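24 February 2026

Slept badly and was up before six. The boiler man from Krajewska came at 8 and left again twenty minutes later. He needs a valve that has to be ordered, and the quote with labor is 395. I said yes. The house was cold enough that I worked in my coat until noon.

Finished the second pass on the Wurstead parish letters. The clerk's handwriting gets worse after he moves to Grernum, and there is one word on nearly every page that I still can't read. It could be "tithe" or it could be a surname. I wrote to Barbara Bednarek and sent her three samples. She has read more of that hand than I have.

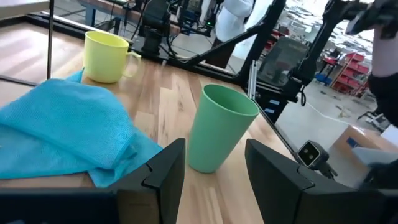

Piyumi called after lunch. She has the job, starting in June, and will need somewhere to stay for the first few weeks. I offered the back bedroom. It means moving the boxes, which I have been putting off since the fall. She asked what rent I wanted and I told her we would talk about it later – I don't really want any.

Walked to the post office and back by the canal. The path is still closed past the lock, so I had to go up through the allotments. Mud the whole way. My left boot leaks at the toe again.

Supper was soup and the end of the rye bread. Barbara wrote back at nine: she thinks it is a surname, and that he spells it two different ways. If she is right I have to go back through all 239 pages. Will start on that tomorrow, after I call about the valve.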